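Galerie: Unser Umzug in die Simulation

Hallo aus der Montage bei Lallico! Seit März proben wir neue Abläufe erst am Rechner, hier ein kleiner Einblick.
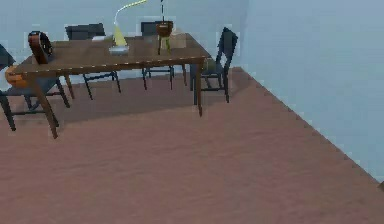
Früher hab ich Abläufe am Band eingestellt und bin abends mit Ölfingern heim, jetzt sitze ich in der Frühschicht vor Lostari und baue virtuelle Räume um. Zum Üben nehmen wir ganz normale Möbel, und der Tisch mit der gelben Lampe ist mein Liebling (so viel Kram auf einer Platte, herrlich!). 219 Durchläufe hab ich schon gestartet. Drei Kollegen lernen gerade um, zwei davon eher zähneknirschend – und die Nachtschicht vermisse ich kein bisschen!

Stand: 11.9.23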